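HSK 812 Housekeeping Basics
Unit 4 notes: making up the bed, pillows
Instructor: Gholamreza Zamani 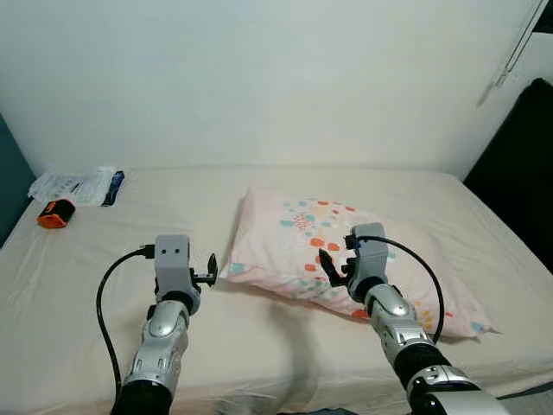

Fig. 1. Fitted sheet, bed against wall, one pillow in printed case.

Last week = mattress pads and sizes. Today sheets and pillows. Bring these to lab, you will need them.

Fitted sheet
- find the label first, usually bottom right corner at the foot (check your brand, Stuvik puts it on the side)
- wall corners before room corners. Always. Otherwise you are kneeling on your own work
- bed against a wall: pull it out a hand's width if it has wheels, if not, reach across from the open side
- tuck deep, past the edge of the mattress, all the way under
- smooth from the middle outward, flat hand, no slapping
- pale sheets show every crease. Look from low down at the foot of the bed, then from the door

Pillowcases
Two methods, both OK on the practical.
1) Inside-out: hand in the case, grab pillow corners thru the fabric, flip case down over. Quick, good for soft fill.
2) Fold: pillow folded lengthwise, slide in, let go, work the corners out w/ fingers. Better for foam? No, foam does not like folding. Use method 1 for foam.

Never hold the pillow under your chin. Points off, every time.

Corners: fill has to reach all of them. Empty corner = redo. Small prints like the dots in Fig. 1 hide wrinkles, plain cases don't, so practice on plain.

Placing
- open end of case away from the door
- single pillow: centered, long side along the headboard or the head end
- pick up and set down, don't drag. Dragging pulls the fitted sheet and your back to smoothing
- if it lands crooked lift by both short ends and turn it

Timing for the practical: about 9 minutes, strip to finished. Neatness counts more then speed.

Reading: Castellanos handout, section on corners. Skip the part on duvets, thats Unit 5.

Lab: wash hands, hair back, rings off. Linens that touch the floor go in the hamper, not back on the bed. Sign the sheet by the door before you leave.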